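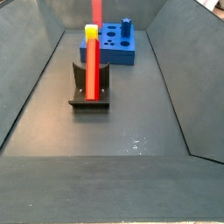 The red bar in its black cradle, with the blue board behind it.

Progress report to the Wernance Fund
Project: Tirus block and peg sets
23 December 2021

We're happy to report that the first stage of the Tirus work is done, and we had a wonderful time doing it! Your grant let us move from sketches to real pieces that can be picked up, turned over and put back, and that changed a lot of our ideas along the way.

What we made

The set now has its three main kinds of piece: square bars, small blocks and the big blue board with holes of different sizes and shapes. The star-topped peg is the one everybody at Fulora reaches for first (we did not see that coming, we thought it would be the yellow block). We kept the peg the same blue as the board, so people have to look at the shape and can't just match by color.

The cradle took longer than planned. Our early version gripped the bar too tightly and small hands had to wrestle with it. The current one has a flat base and two raised sides that curve down into a shallow saddle, with 2 small screws near the bottom. You drop the bar in and it stands. Balancing a block on top is a good next challenge, and it gets a lot of laughs.

Trying it out

We ran 12 open sessions at the Ha center, with 331 visits in all. Families stayed longer than we expected, often past closing. The smaller round holes were the hardest part of the board for younger children, so we're adding a beginner board with fewer, wider openings. Grandparents asked for a large-print sheet of activities, and a draft of that is ready.

Money

We have spent roughly 1000 dollars less than budgeted on materials, mostly on packaging we put off. We would like to move that amount to the beginner board, if you agree.

Next

In January we'll finish the activity sheets, settle the storage tray (still arguing over lid or no lid) and send a full set to your office so you can try the star peg yourselves.

The Tirus team at Fulora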